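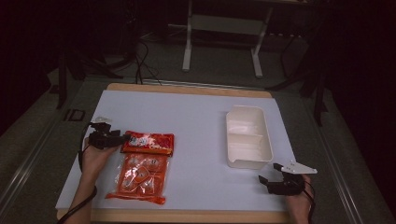 Painting the hallway, take two

Quick one tonight, it's already 11 and I still have a roller sitting in a plastic bag in the sink.

So the hallway. If you read the last post you know it was going to be white. Plain white, one coat, done before dinner. Well. It's on its second color now and I'm only mostly sure about this one.

Background for anyone new: long skinny hall, no window, one ceiling light, doors down both sides. Previous people had it a sort of mustard. Lived with the mustard for years. Then in November the closet door came off its track and took a chunk out of the wall, and once I'd patched that there was a big gray square of spackle staring at me every morning, and you can't leave that. Or you can, I did for weeks, but then my sister visits.

What went wrong the first time

Bought the brightest white Conel had on the shelf. Thought bright paint = bright hall. Nope. With no daylight it went blue-gray, like the inside of a fridge with the bulb out. Two coats and it still looked like primer. Noelia Pacheco from downstairs came up to borrow the ladder, stood there for a second and asked when I was going to paint it.

Also I didn't wash the walls. Do wash the walls. There was a greasy stripe at hand height all the way to the bathroom and it came right through the first coat, faint yellow, exactly where everybody drags their fingers. Dish soap and a sponge would of fixed it. Instead I was out buying stain blocker at closing time in my painting pants.

Then the cream

OK so cream. I was scared of cream. My grandmother's apartment was cream, carpets too, and it always felt like sitting inside a cup of weak tea. But the guy at the paint counter told me to stop looking at the chips against the chip rack and go look at them against something white, on a table, under a lamp. Took home four. Taped them up. Moved them every few hours like a crazy person.

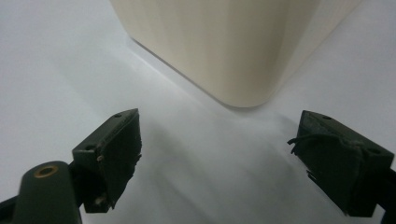

The thing with cream is you can't judge it on a flat chip, a chip is all one light and a hallway is mostly corners. Mine has that bump where the chimney used to run, plus the closet box sticking out, so the paint gets seen from the front and from the side at the same time and it's two different colors. Same deal with the cream box up there: front face is one color, then it goes around the soft corner and the right side is a touch darker, same box. And standing on that white surface there's no mistaking it for white. That's what a cream wall does over white baseboards. Once I got that I quit fussing over the chips and just painted a big square going right around the closet corner. Should of started there.

Went with the second lightest. The lightest was basically white with a cold. The darkest two looked great at noon in the living room and like old piano keys in the hall.

The actual painting, which is the boring part

Taping took longer than painting. There are five doors, so five frames, so a truly dumb amount of tape. I used the cheap tape on the first two and it pulled off a strip of the trim paint, then switched to the good stuff from Britis and no trouble after that. Pull it while the last coat is still a bit soft. I left one door overnight and had to cut along the edge with a blade.

Roller: short nap for smooth walls. I had a long nap one left from the bedroom and it left orange peel all over, so I let that dry, sanded, wiped, started over on that wall. Lost a whole evening.

Cut in with a brush first, one wall at a time, then roll while the edge is still wet. I cut in the entire hall first the first time around and got a picture frame on every wall. You could see it from the kitchen.

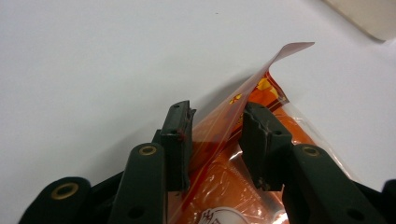 Second coat went on so much faster, 30 minutes for the long side, another 30 for the side with all the doors. Ceiling edge is wobbly above the bathroom. I know it's there. I'm leaving it.

Total damage, paint only, was 28 dollars for the cream, and I'm not adding up the white because it makes me mad. The leftover white is going in the closet, where the dark doesn't matter. Stain blocker is also in there, nearly full, if anybody in Pirkport needs some come get it.

Still to do: switch plates back on, closet door back on its track (it's leaning in my bedroom), find out where the fourth screw for the thermostat cover went. And a warmer bulb. The one in there now is the daylight kind and it's fighting the cream pretty hard, by lamp from the bedroom the walls look soft and nice and then you hit the switch and it's a dentist's office. Will try a warm one tommorow and report back.

Going to wash that roller now.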